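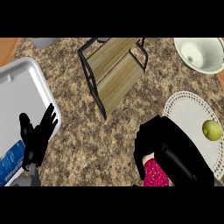
September 13, 2023

Stone sealer trial, second coat. Wiped Turkard on the honed offcuts at 800 grit, left it six minutes, buffed off. Oil drops on the edge piece still darkened the stone — same as in June. The Skastach coupons held for more than 4 hours before any ring showed.

Haze on two coupons, both from the Oksanen slab. Probably too much product left at the corners. Strip with acetone and redo with a thinner coat.

Jokgate order: ask for the low-solids version. Lemon juice test still to do.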